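Hand-held gripper comparison

By Aroha Hapeta
Tue 26 September

A hand-held gripper comparison is a way of testing robot grippers without mounting them on a robot arm. A person holds one gripper in each hand and carries out ordinary tabletop tasks, while the readings from each trial are saved for later study. The method is popular with small labs because a new finger shape can go from the workbench to a first trial in a single afternoon, and because the person doing the task feels right away when something is wrong with a grip. It is also a lot of fun to do.

Background

Early comparisons at the Brameo workshop used a single gripper bolted to a fixed arm. Jelle Geerts, who ran the bench there, found that most of the day went into reprogramming the arm every time the fingers were changed. The two-handed version grew out of his notes, later gathered as the Skunomard protocol. A full set under the protocol is 300 trials per finger type, split into blocks of 30 so that the operator can rest between them.

Equipment

The usual setup is a pair of matching grippers, a table with open space on all sides, and a short list of objects. Boxes, bottles and sorting trays are common choices. A clear organizer with several compartments is a favorite target – its thin walls leave little room for error, and a transparent edge is hard for a camera to pick out, so it tests the vision software as well as the fingers.

Cables need more thought than newcomers expect. A cable that pulls on the wrist changes how the operator turns the gripper, and the change shows up in the results. Most teams let the slack run back along the forearm.

The box and organizer task uses both grippers. One clamps the box and tilts it up on a narrow end beside the compartments, and the other stays free over the table.

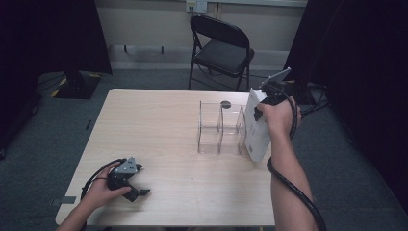
Scoring

Each trial is marked as a clean grip, a corrected grip or a drop. Corrected grips are the interesting ones! A finger pair with few drops can still need constant small fixes, and that kind of finger usually does badly once it is moved to a real arm. The Dinditz fingers, which have a long flat tip, showed this pattern clearly in the Brameo set: very steady on wide faces, fussy on anything narrow.

The largest shared collection using the protocol, known as the Wilczyńska set, holds 3,227 scored trials made with 21 finger types.

Limits

People are good at making up for a poor tool, often without noticing it, and a hand-held score tends to flatter the gripper. Hand-held tests also say little about motor load on an arm. Geerts advised repeating the best and worst finger types on an arm before choosing between them – advice that is still followed at Brameo.

Related articles
Finger tip shapes
Parallel grippers
Two-handed tabletop tasks
Wrist cameras

Contact the editors | Back to top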